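The Water at Number 59

The letter from Loluvon Springs said I had been selected. I read it standing at the mailbox with my coat on and looked for the price, because there is always a price. It was on the back, in gray type. A hundred dollars, written as 100 with no dollar sign, as if it might be a score.

I'd lived at 59 Dravdale Road for most of my life and had never known there was anything under it. According to the letter there was a spring. It ran beneath my house and two others, it had been blessed or tested or both (the sentence could be read either way), and for the fee a specialist would come and find where it was closest to the surface. People who drank from it slept better. One man in Reddy had stopped needing his glasses.

I put the letter in the drawer with the takeout menus. My sister called that night, and I made the mistake of reading it to her.

"So have him come," she said.

"For a hundred dollars he can tell me there's water in the ground. There's water in the ground everywhere. That's where they keep it."

"You haven't slept since November."

I said I slept fine. She let that sit on the line until I told her I had something in the laundry.

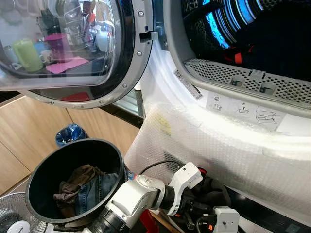

The Specialist

He came on a Saturday in a clean truck. I had expected a hat, or a beard, or some sort of pendant, and he had a fleece vest and a clipboard. He asked where I would like him to begin. I said I thought that was what I was paying him to know.

"Fair," he said, and went out into the yard.

I watched him from the back step. He carried two bent wires, the kind you could make from coat hangers, and I would bet he had. He walked the length of the fence with his elbows tucked in. The wires swung together by the old pear tree and he stopped and wrote something down. He walked it again from the other side and they swung together again.

"You can see the grass is greener there," I said.

"It is," he said.

"Anybody could see that. You saw it from the step."

"I did see it."

I didn't care for that. A cheat ought to put up some kind of fight. I had a speech ready about ideomotor movement, which I had looked up, and he was standing there agreeing with me in my own yard.

He handed me the wires. I told him I'd rather not. Then I took them, so he couldn't say later that I'd been afraid to. They were lighter than I thought. I walked toward the pear tree holding my wrists as stiff as I could, and they crossed. Of course they crossed. I knew where the tree was. I had buried two cats under it.

"Now shut your eyes," he said.

I shut them and he turned me by the shoulders, once and then part of the way again, and told me to walk wherever I liked. I went slowly. I could hear the road, then I couldn't tell which side the road was on. The wires came together and tapped. When I opened my eyes I was at the corner of the house, by the cellar hatch, where nothing had ever been green.

"Huh," he said, and wrote that down too.

I pointed out that this was forty feet from the tree and that one of the two readings had to be wrong. He said maybe both. I paid him by check so there would be a record. 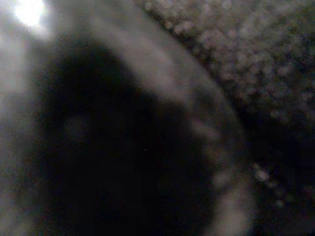
Down Cellar

My father dug the cellar out by hand the year before I was born. He told it as a story about his back. He never said a word about water, and he was a man who would have mentioned it, having complained about every other thing that came out of that hole, including a boot.

I went down after supper with the flashlight. I want it understood that I was checking for damp. A person with a cellar should check it, and I'd let it go all fall, and the corner by the hatch was the natural place to start. I moved the paint cans. I moved the box of my mother's canning jars from Grora Hardware, which has been a bank since I was in school. Behind the box was the wall, and at the bottom of the wall, where it met the floor, somebody had set a tin cup.

It was upside down. It had been there long enough to leave a ring. I picked it up and there was a hole under it no wider than my thumb, going straight down into the dark, and cool air came out of it against my palm.

I thought about who gained. That's my rule. The specialist hadn't been in the cellar; I had stood between him and the door the whole time. My sister hadn't been down there in years on account of her knee. It could have been a rat hole, if rats in this county use a drill.

Then I got down on the floor, with some trouble, and put my ear to it.

I won't say I heard a spring. A furnace makes noise and so does a water heater, and a person's own blood makes a noise when the ear is pressed to something. I listened for a good while. It went on and didn't stop, and it was lower than the furnace.

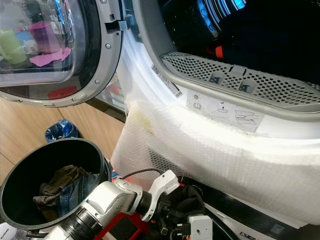

I kept the cup. I washed it twice and stood it on the shelf by the sink, and for a week I drank out of a regular glass as a matter of principle. Laundry got done late in those days, or sat. You'd find the dryer door hanging open with the dark things still in the drum and one bit of orange-red showing among them, and think of a coal in a stove, and then catch yourself thinking it. I was noticing things that way. It's a bad sign in a person of my age, and I put it down to the time of year.

My sister asked what he'd found. I told her he found a tree.

"And are you sleeping?"

"Some."

"So it worked."

"I was tired," I said. "I'd been moving paint cans."

A second letter came from Loluvon Springs, thanking me for my trust. For 462 more they would drill. I wrote back that I had no trust for them to thank me for, and that in my opinion the man in Reddy should see an eye doctor. I signed it and walked it to the box myself.

That night I took the cup down to the cellar. I only meant to put it back where it had been, over the hole, so the draft wouldn't run up the heating bill. The floor was dry when I crossed it. I sat on the bottom step with the flashlight off for a minute to save the battery, and when I woke up it was morning and my sister was upstairs, calling my name and running the tap.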